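Can It Do the Dishes Yet? A Gallery of Chores, Attempted

Posted 2018-08-13 by Nest Penry

Every spring a new video goes around of a robot folding a shirt, and every spring my brother Hefin sends it to me with the words "told you." He has been telling me since we were teenagers. I still fold my own shirts.

I run the back half of a housewares shop in Kesten, which means I wipe, stack, sort and carry for a living, and then I go home and do it again without pay. So I have opinions about machines that are supposed to take this work off my hands. I would love one. I'd also like to see it clear up after a birthday party before I hand over any money.

Most of the videos I get sent are speeded up. Look in the corner of the screen for a little number with an x after it. A towel folded in half a minute may well have taken ten, and you don't get to see the towels that went on the floor. Sioned Rowlands, who used to do the books for a laundry in Zerkasau, watched one with me and asked what happened when a sock was inside out. Good question. The video had no socks in it.

The shop floor isn't much better. Mali Owen went to a trade day last September where a shelf-stacking arm put up 24 boxes, all the same size, all facing the same way. She does 80 before her first coffee, and hers include lampshades. The salesman told her mixed stock was "on the roadmap." I have been hearing about that roadmap for a good while now.

To be fair (Hefin will be reading this), some things work. My floor vacuum bumps its way round the kitchen and gets most of the crumbs. Dishwashers are wonderful, and so are washing machines. But look at what they leave for us: picking things up, putting them in, taking them out, putting them away. The fiddly part is still ours, and the fiddly part is most of the job.

The work at hand: 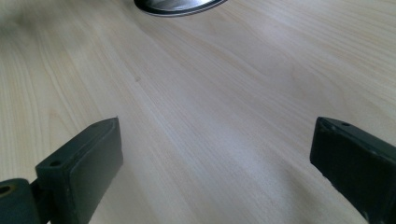 Would you pay for a home robot if one went on sale next year?
Probably not, unless it could clear a table of mixed dishes at normal speed, in my kitchen, with the salesman out of the room. I'd want to see it do that on 3 evenings in a row, too.

Two dark fingers wide open over pale wood, with nothing between them. A bit of round, silvery metal waits at the far side. Picking up one thing from a bare stretch of table is a fair place to start, but my table at six in the evening has never looked like that.

Morfudd Eynon wants me to add that her mother said the same about microwaves. Noted. Her mother did buy one in the end, and she still cooks her potatoes in the oven.

If you have seen a machine do a whole chore in a real house, start to finish, write to me at the shop and I'll come and watch.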